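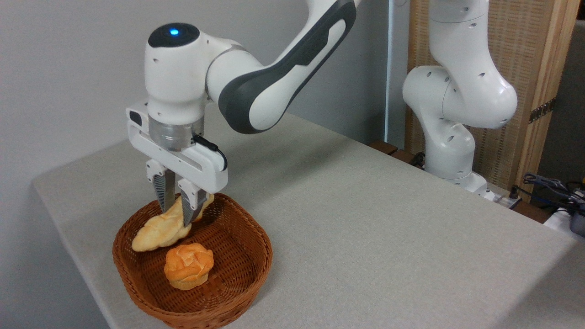

Mudassar Mohmand thinks we judge bread far too early. Fresh from the oven, he told me before I'd even sat down, almost any loaf will win you over, and the real test comes on day two or three, when the crust has gone leathery and you have to decide whether it deserves a place in your soup.

I had gone to Ivby to talk to him about cooking with old bread, and I came home with four pages of notes and a paper bag of crumbs. I've been putting those crumbs on everything since. Pasta, green beans, a fried egg. I'm a convert!

Mohmand grew up in Fuvosville, over his uncle's shop, in a household where bread was bought on Saturday and had to last. "My mother had a dish for every day of the loaf," he says. "Saturday was sandwiches. Sunday was toast. By Tuesday it was going in with onions and lentils, and by Thursday she was pounding it with garlic. I thought everybody ate like that."

He cooked in other people's kitchens for 12 years before he opened Arain, the small lunch place on the hill road in Jundumthorpe. There are 3 dishes on the menu on any given day, and at least one of them has yesterday's bread in it. The day before I met him it was a tomato and bread soup so thick that he serves it with a fork.

"People say, is it a soup or is it a stew, and I say eat it and you tell me," he says, laughing. "One man told me it was a sandwich that had been through a lot."

I asked what most home cooks get wrong, and he was off. Plastic bags, for a start. He wants the loaf cut side down on a board with a cloth over it -- it will dry out, and he's fine with that. Dry bread can be brought back or put to work. Moldy bread goes in the trash.

"And please don't put it in the refrigerator," he says. "It goes stale faster in there. If you know you won't eat it, slice it and freeze it the same day."

The second mistake is cutting the crusts off. He tears his bread by hand, crust and all, into pieces the size of a walnut, and toasts them slowly in a low oven until they feel light. Then they go into a bowl with chopped tomatoes, salt, vinegar and more olive oil than I would have dared to use. He leaves the bowl alone for half an hour. I had some with a spoonful of yogurt on top, which was his wife's idea, and I scraped the dish.

The crumbs are even simpler. Grate the heel of a dry loaf on the big holes of a box grater, fry it in oil with a crushed clove of garlic, and keep stirring. "You will think it's not doing anything," he says. "Then it all happens in a minute and you have to be standing there." Salt goes in at the end, and lemon zest too if there's a lemon around.

We talked a good while about bread pudding, where he and I don't agree (he likes raisins, I don't want them anywhere near me). He keeps a notebook of bread dishes that customers have described to him, mostly from their grandmothers, and he's up to 56 of them. Some are hardly recipes at all. One just reads "milk, bread, black pepper, when sick."

Would he ever turn it into a book? He made a face. "I can't measure anything. I'd write 'enough' on every line." But he is planning a week of old bread suppers at Arain in October, with a different page from the notebook each night, and he's hoping some of the people who gave him the recipes will come and tell him what he's doing wrong.

"They will," he says. "The milk and pepper lady already thinks I use too much pepper."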